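Home | Field Notes | Galleries | Reader Mail | About

Night Rounds: Can a Machine Close Up a Park?

Filed under: Chores, Outdoors, Still Waiting

Every spring somebody sends me a brochure for a machine that will take over the dull jobs. Last year it was shelf facing and mopping. This June it was park closing, the late walk where a worker goes down the paths, checks the benches for bags and bottles, notes any damage and heads back to the shed. Weltari sells a patrol robot for it. The brochure has 17 pages and I counted one paragraph about grass.

I have done this walk for pay. It is a boring job and I would gladly hand it over. But most of it happens off the path. You find the broken glass behind the bench. You find the wallet under it. A tired person with a cheap flashlight gets all this by bending down, and the brochure has no bending down in it.

The sales sheet claims a round of 144 stops on one charge. Fine, but what counts as a stop? If rolling past a bench at walking speed counts, then I could do 200 from a bicycle and be home for supper. I asked Weltari whether a stop means stopping. The answer ran to three paragraphs and the word "coverage" came up a lot.

The same goes for the indoor crowd. The Plundine floor scrubber at my grocery store does a good clean strip down the middle of the aisle and leaves the corners to the stock clerk. The Feng laundry folder wants each shirt laid flat before it will start, and by then I've done half the folding. I'll believe in these things when they take on the last part of a chore, the fiddly part.

For outdoor work at night I'd start with the light. Paving is easy to light up. Grass is lumpy, benches throw shadows, and litter is small.
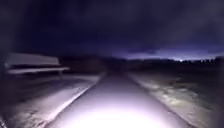 Park path after dark, bench on the left. Plenty of light on the paving, much less on the grass farther out. Try finding a set of keys out there.

More in this series: Skitadgate parking lot carts, 171 comments and counting.

Contact | Copyright, all rights reserved | Back to top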